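Subject: Re: [lab-equipment] Gripper units, second order - what to put in the May request
From: Tsung-han Poon
Date: 30 January 2024

Zdislava Holub wrote:

> I need a number from your group for the May equipment request. Last time
> you asked for hand-held grippers and then came back six weeks later for
> pads, cables and printed boards, which had to go through as a separate
> purchase. Please send one list this time. Also, Vlastimil asked whether
> you need more grippers at all, or whether the ones you have could be
> shared better. I would like an answer to that before I see the list.
>
> Zdislava

Zdislava, all,

I'll take Vlastimil's question first. We have two Honard hand-held grippers in working order and a third that has been in pieces since the fall. Two people can collect at once. When either unit goes down for a pad change or a loose linkage, one of them stops for the rest of the shift. Sharing doesn't help much, as the hours people want are the same hours. Kipchumba kept the sign-out sheet for the last quarter and the afternoon slots were full on nearly every day the room was open. Mornings were about half used, and I have asked the students to move where their classes allow it.

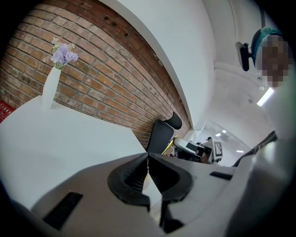

So yes, we want more, but fewer than I said at the planning meeting. I said four then. I now think we should ask for 2 and put the rest of the money into parts and the room.

Prices, from the quote Rostislav got last week:

Gripper, Honard, assembled, without camera: 1478 each
Spare fingertip pads, finger linkages and fasteners, one kit: 349
Room work and printed boards: some 800

The kit is the item we left out last time. Pads wear on the inner face where they meet, and once the texture goes smooth the grip on small objects gets worse, and the recordings from the end of the pad's life have to be checked by hand. We have been putting off changes to save pads, and it costs more in checking time than the pads are worth. One kit should carry us to the end of the year with four units running, provided the third unit can be rebuilt. Rostislav thinks it can. The housing is fine and the fault is in the linkage.

On the cameras, we don't need new ones. Codside still has the wide-angle units from the project that closed, and Kipchumba has their agreement in writing that we can have them on permanent loan. Please leave cameras off the request. If the loan falls through I will say so before the deadline.

The room money needs some explaining, as it was cut last time. It covers three things. The marker boards are printed on card and they bend, and a bent board gives us bad positions. We want them printed on a rigid backing, with stands that hold them at a fixed angle. We also want a second desk so that two people are not working off the same one. The last part is an electrician for half a day to add outlets on the brick side. Dovcombe quoted for the outlets and their price is inside the figure above. I can forward the quote to anyone who wants to see the split. 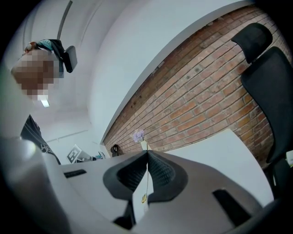 There was also a suggestion to buy from Ankrah instead, since their unit is cheaper. Rostislav borrowed one for a week. It works, but the fingers open less far than ours and the mount is different, so we would have to calibrate it separately and keep a second set of spares. For two units I don't think the saving is worth it. If we were starting from nothing I might answer differently.

Things I am not asking for, so that they don't get added out of kindness: a new workstation, a second arm, more storage. The storage we have will last past the summer if people delete their failed takes, which I will remind them about again.

Timing matters more than I'd like. Honard say eight weeks from order to delivery. If the request is approved in May we would have the grippers in July, when half the students are away. If there is any way to release the money for the spares kit earlier, out of the current budget, please do that one first. It is small, and it gets the third unit back in use well before the new ones arrive.

Two questions back to you, Zdislava. Does the electrician go on the equipment form, or does it need the building form as well? And do you want the spares listed as a separate line, or under the grippers? Last time I put them under and they got missed.

Vlastimil, if you still think we should manage with what we have, come by during an afternoon slot and look at the sheet. It is pinned inside the cabinet door.

Tsung-han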